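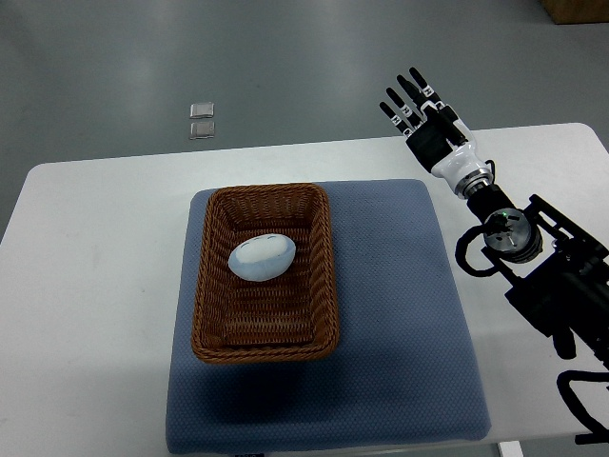
The basket table at Skinner, on a Tuesday afternoon.

Print this page
E-mail this story

I have been going to the robotics club at Skinner long enough to have opinions, and my biggest one is that we should quit sending these kids to the Kodberg meet every year. Hear me out before you write in!

Kodberg is fun. I've sat in those bleachers with 470 other people and yelled until my throat hurt. But the meet takes over everything from October on. The kids build one machine to do one trick on one kind of field, and they drill the trick, and then it's over in a morning and the machine goes on a shelf. My own kid couldn't tell you what half the code did. Somebody older wrote it and it worked, so hands off.

This fall a few of them begged out of the meet and took up what they call the basket project instead. You've got a wicker basket on a cushion, a squishy little egg-shaped guy with his eyes shut, and a robot hand with four skinny fingers and a thumb. Pick him up, set him down, don't squash him. That's the whole assignment, and a toddler could do it, and it has eaten 11 weeks (I'm not complaining, I bring the snacks).

And oh, the arguing! Do you come in from the side or from on top? What do you do about the rim of the basket? One girl spent an entire session moving nothing but the thumb. I watched two boys who barely speak at home, according to their mothers, go at it over whether soft things are easier to hold than hard ones. I still don't know who was right, and I've thought about it in the shower.

Now, the complaint I hear from other parents is that there's no trophy in it, and colleges like trophies. Maybe so. There's also the money. The Kodberg fee is $600 before you buy a single T-shirt, and the Dreltik people, who run our grant, want a result they can put in a newsletter. A kid frowning at a basket is a tough sell, I get that.

But more than 40 kids signed up for the club this year and the meet team has room for a handful. The rest hold clipboards. At the basket table everybody gets a turn – and the bus to Koltine doesn't leave until six, so it's a long turn.

Skip the meet for one year. If the kids hate it, I'll drive the van to Kodberg myself next time.

Print this page
E-mail this story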